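The room I had been waiting for all afternoon at the Lemwood open day was the one where Drusteck teaches robot arms to work inside a desktop PC. Fathima Saha showed us in and got straight to it: every run of the task is recorded and goes into the training set, and so far they have 1,537 of them (they'd hoped for 500 by April!). I could have stayed until closing. 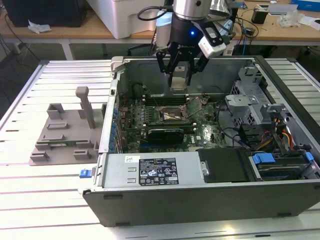
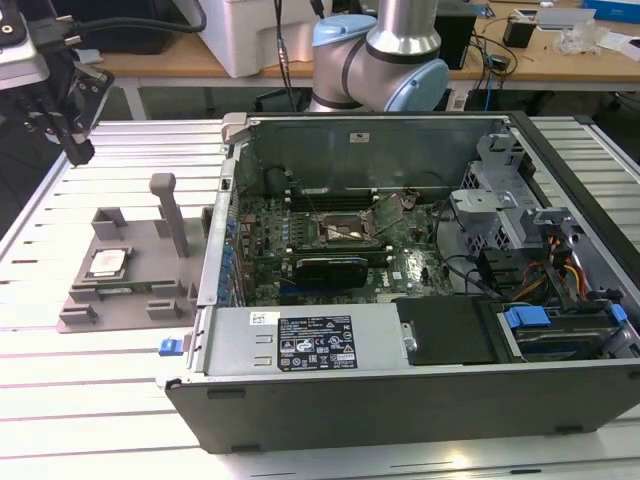
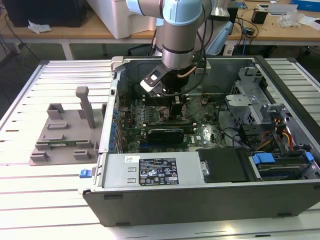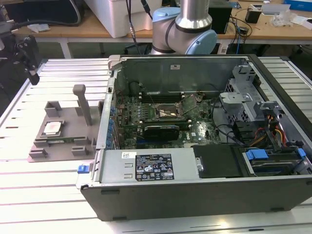
The PC bench at Drusteck, with the case on its side and the gray fixture to its left.

Lemwood Visitor, Issue 37

What I loved was how much care goes into the dull parts. Kerttu Seppälä looks through the recordings afterward and tags each one, fumbles included, and she told me the fumbles are often the ones she wants more of. Sixteen of us crowded around her screen asking questions, and she answered every one with great patience. How do you decide when a run starts? She has strong opinions on that.

Go early if they open again next year, the parking behind Aveck fills up fast.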